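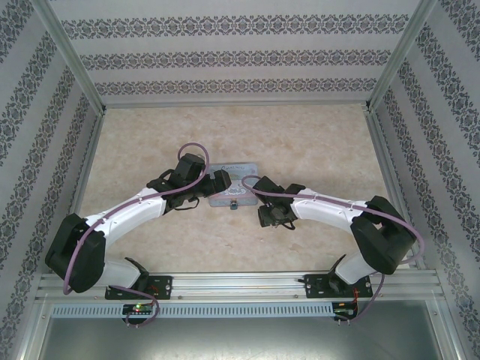
2018-06-07

Prophecy scoring, Piner chapel list, second pass.

Started with the Bundville mayor because everyone keeps asking me about him. He stepped aside on Monday and by the evening the chapel had a post up saying it had been foretold at the December service. Huguette sent me the link with three exclamation marks. I don't share them yet.

The wording on the printed sheet, item 41: "A man who holds the keys of a town will be made to put them down, and those who ate with him will not know his name." No town, no month, no office. The post quotes it as "the mayor of Bundville will be made to put down his keys". Those are two different sentences and only one of them was on paper in December. I've put the two side by side in the folder. If anybody has a recording of the service where the longer version was spoken aloud, I'd like to hear it. Gaëtan says there is one. Gaëtan said that in March as well.

Also worth writing down: the mayor's trouble over the market hall contract was in the local paper well before the service. Clotilde found two pieces and a letter. So even on the generous reading it's a forecast a reader of the paper could have made. Scored as "vague, partly matches", same as we'd give a horoscope. Not a hit.

State of the sheet as of today: 126 statements once the compound ones are split. Eight marked as hits by Solène, working blind from the typed list with the source removed. I did the same list separately and have fewer. We disagree on these:

item 12, "a voice you know from the radio will fall silent". She has it as a hit for the presenter who retired. I say retired is not silent, he was on again in April as a guest.

item 30, floods "in the east". East of what? She took the county. I'd take nothing until it's defined.

item 77, "a big man in sport will be shamed". Give me a half year in which that fails and I'll change my mind.

item 103, fire in a building with a bell. School kitchen, small fire, school has a bell. I laughed but she is applying the rule as written, so the rule is the problem. Rule 4 needs to say that the object has to be the thing a normal person would think of first. To most people in Bundville a building with a bell is a church.

Not changing any scores until rule 4 is rewritten. Otherwise we're doing what they do, moving the post after the ball has gone past it.

Counting problem. The chapel says 2,000 sheets went out. Ingrid rang Besnard, who printed them, and they wouldn't give a figure, fair enough, but they did confirm there were two print runs, and the second was after New Year. This matters a lot. If the text was altered between runs then our copy may not be the December copy. Ours has no date on it anywhere. It came from Huguette's aunt, who thinks she picked it up at the service but also thinks she might have had it through the door. I've written "provenance uncertain" on the sleeve in pencil. Need a second copy from somebody who can say when they got it, ideally one with a shopping list or something dated scribbled on the back.

Until that's sorted, the whole score is only good for the second run. Should have been asked at the start. My fault, I took the header "Words for the coming year" as if it were a date.

Comments under the mayor post. Solène saved the lot before they started pruning: 719 when she did it. She's proposing to code them for belief and disbelief. I don't see what we'd learn. People who comment under a chapel's post are the people who follow the chapel, plus a few who've come for a fight. What I would find useful is any comment that quotes the prophecy from memory, so we can see whether people remember the printed version or the repaired one. A quick skim through the first couple of screens gave me five quoting, all of them with the word "mayor" in. Not evidence of much. The post says "mayor", so they may simply be repeating the post.

Gaëtan's objection, written here so that I don't lose it: he thinks we're unfair in only checking the chapel and letting the pundits off. He's right. The columnist in the same paper said in January that the mayor was "safe until the next vote" and no one has written to him about that. Proposal is to take his New Year column, split it the same way, strip the name off and mix it into the blind list. If Solène can't tell the preacher from the columnist then that's a result, and a more interesting one than the hit rate. Clotilde will type it up. She's to fix the grammar in neither of them.

Worry about that: the style gives it away at once. One says "thus I have seen" and the other says "sources close to". We could cut both down to the bare claim, but then I'm the one doing the cutting and I know which is which. Ingrid could do it, she hasn't read either. Ask her.

Letter to the chapel. Drafted, not sent. Asks for (a) the date of each print run, (b) the recording, (c) whether the text changed between the two. Huguette wants a line in about respecting their faith. Fine by me so long as it doesn't turn into an apology for asking. She also thinks they'll read it out on a Sunday as proof of persecution. Possibly. Still the proper way round to ask them before we show anyone the table.

To do
- rewrite rule 4, send round, no rescoring before everyone's agreed it
- second copy of the sheet, with a date
- Ingrid to strip down both texts
- Gaëtan: recording, or stop mentioning it
- find out if item 58 (the "bitter harvest") was ever given an end date. If not, it goes in the can't-fail pile, already nearly half the list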